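Gripper comparison, bench cell 2 - pre-run checklist with comments
Revision of 24 March 2021. Replaces the sheet taped to the controller cabinet.

Complete before each block of trials. Mark OK, Not OK or N/A. Anything marked Not OK stops the trial until it is cleared by the person who signed the last sheet or by Bernadette Coste.

Section A. Cell and power

A1. Emergency stop, pendant. OK
A2. Emergency stop, bench edge. OK
Comment: button travel is stiff. Still latches. Replacement requested.
A3. Controller boots without stored faults. OK
Comment: one encoder warning in the history from the Trevell trials. Acknowledged, did not return after restart.
A4. Speed limit set to trial profile, not commissioning profile. Not OK, then OK
Comment: found on commissioning profile at start of check. Corrected. Whoever changes it must log the change.
A5. Floor marking readable. OK

Section B. Tool mounting

B1. Clamp collar seated square on housing, bolt torqued to the value on the tool card. OK
B2. Tool cable has slack at full wrist rotation in both directions. OK
Comment: the Trilus cable is shorter than the Nerlow cable. Do not reuse the Nerlow cable path.
B3. Tool center point reloaded after tool change. OK
B4. Payload value matches the tool fitted. OK
Comment: the controller accepts the old payload without a warning. Read the number off the screen and compare it with the card.
B5. Tip free of nicks and residue. OK
B6. Cycle counter recorded. 957
Comment: tip is due for replacement at 3000 cycles.

Section C. Work surface and parts

C1. Board bolted down, no movement under hand pressure. OK
C2. Board surface clean. OK
Comment: light marks only. Marks deep enough to catch a fingernail are a Not OK.
C3. Parts set complete against the parts list. OK
C4. Start layout matches the layout card for the trial. OK
Comment: the layout in use is the clustered one. Six blocks are grouped toward the right edge of the board, touching or nearly so, with the red cylinder and one yellow block standing apart from them. The two stars are on the near side of the blue cube and the green cylinder. Spacing inside the group matters more than its exact position, so check the gaps first.
C5. Approach height clear of the tallest part. OK

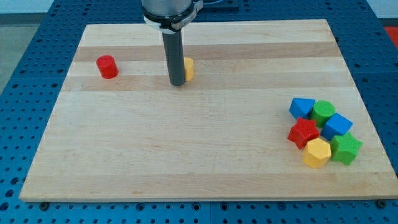
Minttu Lappalainen

Notes on Section C. The clustered layout separates the grippers better than the spread layout did. With the parts spread out, the Trilus and Nerlow tools scored the same within the noise and we learned very little. In the cluster, tool width near the tip decides most of the result. A narrow shaft can come straight down beside a star without pushing its neighbor. The wider Nerlow body contacted an adjacent part in almost every attempt on the inner pieces, and the controller did not always register the contact.

The stars are the worst parts for all tools. Grip point should be set on the top face, at the center. Do not let the planner choose a point between two arms of the star.

Section D. Vision and logging

D1. Camera calibration check within tolerance. OK
D2. Overhead lights on, blinds closed. OK
Comment: the board picks up a sheen toward its upper left. The segmentation threshold set in July handles it. Do not retune for a single bad trial.
D3. Log folder named by tool, layout and operator. Not OK
Comment: 3 folders from the last block have no operator field. Colm Nic Aodha to rename from the paper sheets.
D4. Controller clock and logging PC agree. OK

Section E. Dry run

E1. Full path at reduced speed, no contact with parts. OK
E2. Protective stop triggered by hand and recovered. OK
E3. Arm returns to home position without crossing the cable mount. OK
Comment: passes, but the clearance is smaller than I would like with the long tool fitted. Brendan Quinlan has a revised home pose to try - do not load it during a block.

Open items carried forward
Replace bench edge stop button.
Fix missing operator fields (D3).
Scanlon tool not yet checked against this list. It needs its own collar and its own tool card before it goes on the arm.
B4: ask whether payload mismatch can be made a hard fault.

Checked by: M. Lappalainen
Second check, Sections A and B only: Pongsak Intarasuk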